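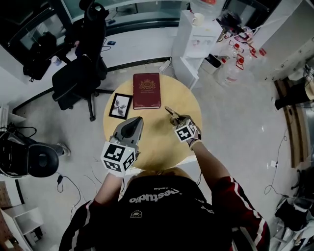 Keeping a small round table in order

A round top has no corners, so anything left near the rim is easily knocked. Keep items on the far side and leave the middle and the near half free for work.

Books
Lay a heavy hardcover flat. Standing it upright without a bookend strains the hinge, and a top-heavy volume will lean within days. Dust gilt lettering with a soft dry brush, working away from the spine. Do not use spray polish on cloth or leathercloth.

Picture frames
A frame can lie flat beside the book for as long as the table is being sorted. Lift it to move it – grit under the back will scratch a light wood finish. Wipe the glazing with a barely damp cloth, never with liquid applied directly.

Wood surface
1. Clear the top and brush off grit.
2. Wipe with the grain, using 4 ml of mild soap to a litre of warm water.
3. Dry at once with a second cloth.
4. Apply Manole wax thinly and leave overnight. A 195 ml tin does several tables.

Chairs and floor
Push a wheeled chair back before cleaning the table. Pick up small cables lying under it and tie them along a wall or table leg. Mesh backs are best vacuumed with the brush head on low suction.

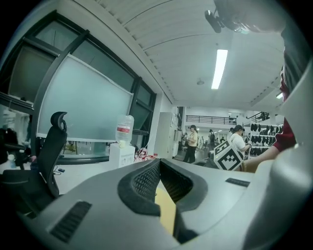 Frosted panels
Use a dry microfibre cloth first. For marker residue, Riaan Matlala recommends a little isopropyl alcohol on the cloth, tested in one corner.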